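Why I still argue for ugly shadows

In our group we have a small quarrel that comes back every spring, and I would like to put my side of it in writing. The quarrel is about light. When we train a manipulation policy in simulation, how much should we care what the light does on the table?

One camp says very little. They want an even, soft light from above, the same in every episode, so that the policy can learn the motion first. Appearance can be repaired later with a short period of training on real pictures. I understand why this is attractive. The loss goes down quickly, the videos are pleasant to watch, and a student can have a result before April.

I am in the other camp. I want hard light, from strange directions, with long shadows that lie over the objects and the edge of the table. I want the arm to disturb its own view. I want the student to be a little annoyed when she opens the render. 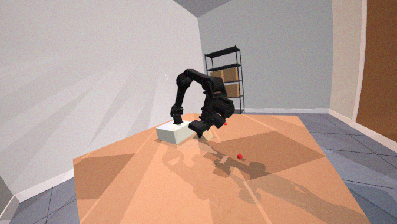
Dilwyn Gwynne wrote to me, after reading a first version of this text, that I was confusing difficulty with usefulness. A policy that has suffered in training is not better for its suffering, he said, and if the shadows in the simulator do not follow the physics of the real lamp, then we only teach the network to ignore one kind of nonsense so that it can be surprised by another kind.

It is a good objection and I have changed two paragraphs because of it. I agree that difficulty alone is worth nothing. If I paint random noise over the whole image, the task becomes harder and the policy does not become wiser. But a shadow is a special kind of disturbance. It has an edge like an object has an edge. It moves when the arm moves. For a small network with a small image, a dark shape that slides toward a cube at the same speed as the gripper is a very convincing thing. In a real room, with a window, this happens all day long.

Let me tell what we measured, because opinions about light are cheap. We trained two policies on the same task, which is picking a small colored block from the table. The first saw only even light. The second saw light whose direction, strength and sharpness were drawn again for each episode. Everything else was kept the same: 200 demonstrations, the same network, the same number of steps. Then we ran both in simulation under lights that neither had seen, with 215 trials for each policy.

Under the kind of light it was trained with, the first policy was slightly better. I say this openly, as the people of the even light camp are right about it. Under the new lights the first policy failed in most trials, and it failed in a peculiar way. The arm went down with great confidence, and closed the fingers on the border of a shadow, a short distance from the block. The second policy succeeded in 84 percent of the trials. When it failed, it usually came to the block and slipped.

I find the type of failure more interesting than the percentage. A policy that slips on the block has at least understood where the block is. You can give it better contact parameters, or a slower approach, and hope for progress. A policy that grasps a shadow has learned a wrong idea about the world, and more training in the same light only makes it more sure.

The question becomes sharper with a wrist camera. From far away the block is a few pixels on a big table and the network can use the rest of the room for help. Near the end of the approach there is only the block, the two fingers, and whatever the light has painted on the surface between them. I used to think that this last part was easy, because the object is so large in the view. Now I think it is where most of our wrong ideas are hiding.
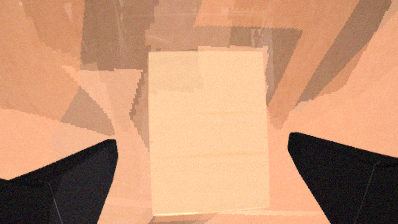
Cullden Manipulation Group – Notes and Opinions

I should also be fair about the costs. Randomized light makes debugging slow. When a run goes badly you do not know if the reason is the controller, the reward, or an unlucky lamp. Mared Voyle, who keeps our rendering code alive, has asked me more than once to fix the light for the first week of each project and to randomize only afterward. I resisted this for a long time, out of stubbornness mostly. Now we do it her way. We check the controller in a calm light, we throw that policy away, and we begin the real training from zero. The important part is to throw it away. It is tempting to keep the calm policy and fine-tune it, and in our four attempts to do so the shadow problem came back every time, in a weaker form.

There is a second cost, which is trust. With hard light and a noisy render, a visitor looks at our pictures and thinks that something is broken. With soft light he thinks we are serious people. I have seen reviewers react in the same way. One of them asked us to "clean up" the figures, and I had to explain that this would mean showing data the policy was never trained on.
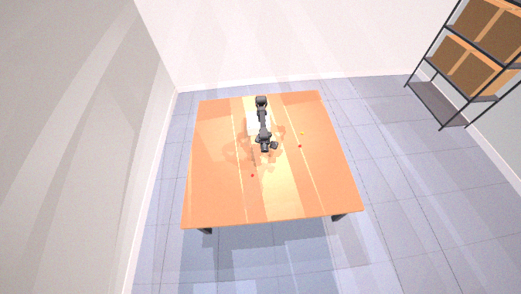 And still I would not say that every group should do as we do. If your robot will live inside a closed cell with its own lamps, then fix the light, measure it, copy it into the simulator and be happy. Dilwyn works mostly with such cells, and I suspect that a large part of our disagreement is only this. My robots have to work in rooms where people open the blinds.

What I would ask from everybody is a smaller thing. When you report a success rate from simulation, write down what the light was doing. Was it fixed or drawn again? Could the arm throw a shadow on the object? Most papers I read give the mass of the block and the friction of the fingers, and about the lamps there is no word. A reader cannot judge such a number, and neither can the next student who tries to repeat it on a Sunday with the sun coming in low from the side.

We will repeat the comparison with more objects, and with the wrist view alone. If the even light wins there, I will write that too, and Dilwyn may choose the title.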